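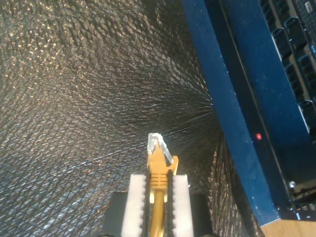
Issue 13, page 27

ON THE BENCH
The Brondach textured bench mat, long size
Words: Giorgia Parisi

A mat is the cheapest thing on most work benches and the one that gets the least thought. I went through two of them in the time I have had my current table, both smooth, both bought on price. The first stained. The second, a Rizzi, was fine until I started doing more work on network gear, where you are forever turning a metal box around to get at the ports on the other side. The box slid when I pushed a plug in and stuck when I wanted to turn it. The Brondach has been on the table for most of a season now, and I have formed a view of it.

The version I bought is the long one, 1000 mm by 405 mm. There is a shallower one at 270 mm deep, which I would skip unless your bench is a shelf. A switch with cables coming out of the front needs room for the cables, and on 270 mm they hang off the mat and onto whatever you were trying to protect. I ordered from Vusudetti, who sent it rolled in a tube. They also list it cut to length, but the cut edges are not returnable, so measure first.

What you are paying for is the top surface. It is black and covered in small raised diamonds set in diagonal rows, with narrow grooves between them. It looks more like the skin of something than like a desk accessory, and in a bright room it picks up a lot of small highlights. I found that distracting for the first few evenings, mostly when looking for screws. After that I moved my lamp to the left and lower down, and the problem shrank to something I could live with.

Grip

I will take grip first, as it was my reason for buying. A steel switch or router chassis set down flat stays where it is put. You can push a patch cable home with one hand and the box does not back away from you. Pulling a cable out is the harder test, with the latch pressed in and the other hand busy, and here too the mat holds well. A light plastic router still moves. It doesn't have the weight to settle on the bumps, and no mat I have used fixes that.

Turning a box is easier than it was on the Rizzi. On a smooth soft mat a metal case with flat sides seems to seal itself down. On the raised pattern you tilt it slightly, turn it, and let it down again. Rubber feet are a different matter: they catch on the pattern when you try to drag the box, so lift it.

Yellow patch cables with clear plugs show up very well against the black. So does any pale cable. Black cables vanish, and I have twice put a box down on a black power lead without noticing. If most of your leads are black you may want the gray version, though I have not handled it and can't say whether the surface is the same.

Small parts

This is where the mat divides people. On the good side, a screw dropped from a few inches stays more or less where it lands. The old mats sent screws off the front edge and under the heater. On the bad side, the grooves are just the right width to hold the smallest case screws on their sides, and a dark screw in a dark groove at the end of the day is hard to find. The bits of plastic and copper you trim from a cable end do the same. I now crimp over a tray and keep the mat for assembly and testing. If you make your own cables by the dozen, I would look at something smooth for that job and lay it on top.

Plug latches deserve a mention. The thin clear tab on a network plug is the part that breaks, and it often breaks from being dragged backward over something. I was worried that the bumps would snag it. Pulled across gently the tab rides over them. Pulled fast, on a cable without a boot, it can catch at the edge of the mat, where the pattern runs right up to the rim. A booted plug gives you a bit more to hold and I use those on the bench now wherever I can. 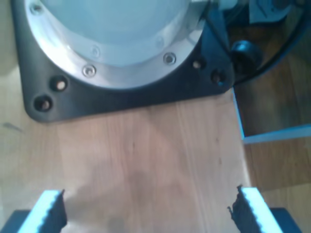

A mat is only as good as what it lies on, and I should say what mine lies on, as it affects some of what follows. The table is a Movdale, the plain one, bought secondhand and sanded once. It is heavy and it does not rock, which covers most of what I ask from a table. The top is light wood with a tan-pink cast and a faint grain, and the few small dark specks in it are the sort of thing that makes you think you have found a missing screw. It is soft enough to mark if you are careless with a chassis corner. That was the other reason for a mat. I like the wood and want to keep some of it in view, so the mat covers the part I work on and stops well before the ends.

On that top the Brondach does not creep. I expected to be pushing it back into position every evening, as I did with the Rizzi, and I have not had to. The underside is plain and slightly tacky out of the tube, and it lost some of the tackiness once it had picked up a little dust. A wipe with a damp cloth brings it back. It has left no mark on the wood that I can find, and I looked for one in September when I moved the table to paint the wall.

On a glass desk it did less well. I tried it on one at work and it shifted when I leaned on the front edge. Brondach's leaflet says it is meant for wood and sealed board, so that is fair, but the leaflet is inside the tube and the listing says nothing about it.

Lying flat

The mat arrives with a strong memory of having been rolled. Mine had a rise in the middle that you could press down with a palm and watch come back. The leaflet says to lay it out and leave it for a day. A day did very little. I reversed the roll and held it with a strap overnight, then weighted the ends with two old switches, and that took out the worst of it. If you have a warm room, use it. 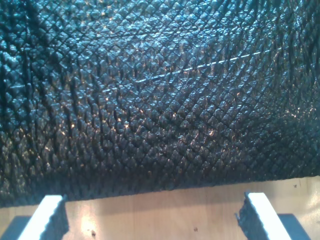
The corners went down before the middle did, and the middle kept a gentle swell for longer than I would have liked. It matters less than you would think with a heavy box on top. It matters a good deal with an empty mat and a cup of tea. I do not put tea on it anymore.

Thick mats are worse for this than thin ones, and this is a fairly thick mat with a soft edge. The thickness is also what makes it pleasant to lean on. I had sore elbows with the Rizzi and do not have them now. You do notice the step from mat to table when you slide something across, and anything with small feet will stop at it.

Cleaning

Smooth mats win here and there is no use pretending otherwise. The Rizzi could be cleaned with one pass of a cloth. The Brondach needs a brush. I use a nail brush, dry, worked along the diagonal rows one way and then the other, and after that a vacuum with the small nozzle. Pale fibers are the real nuisance. They lie across the tops of the bumps and shine, and a cloth tends to add more than it removes. Sticky tape gets them up.

For spills, blot. If you wipe, you push the liquid along the grooves and it comes out somewhere else. Isopropyl alcohol on a cloth did no harm to the finish in the corner where I tried it, and flux residue came off with that and some patience. I would not leave anything hot on the mat. The leaflet gives no temperature figure at all, and I asked the seller, who did not have one either. Soldering gets done on a separate pad.

Static

The tube has the word "dissipative" on it. There is no snap or stud for a ground lead on the long size, and I could not find any test data in the packaging. I treat it as an ordinary mat and wear a strap clipped to the chassis when I have a cover off. Anyone who needs a proper grounded surface should buy one sold and documented for that purpose.

Wear

After daily use there is some flattening of the bumps where the front edge of a chassis usually rests. It comes back partly if you leave it alone for a weekend. A sharp case corner can leave a light scratch that shows more than you would expect, black being black. The rim has held up, and none of the pattern has lifted or crumbled. I turned the mat end for end once to even things out and will probably do it again in spring. The underside is not meant to be used as a top and marks quickly, so there is no second life to be had by flipping it over.

Smell, for anyone who shares the room: strong on the first day, faint by the end of the first week, gone after that. I left a window open.

Who should buy it

If your bench work is mostly metal boxes being cabled, tested and turned around, I can recommend it, and the long size is the one to get. It costs more than the Rizzi and in my use it has been worth the difference. For fine work with tiny screws, or for a lot of cable trimming, keep the smooth mat. I have kept mine. It lives rolled up under the table and comes out for crimping.

Good: holds a heavy chassis still, stays put on wood, comfortable to lean on, light cables easy to see.

Less good: slow to flatten, swallows small dark screws, needs a brush, vague wording about static.

Next issue: cable testers, the cheap ones and one that isn't.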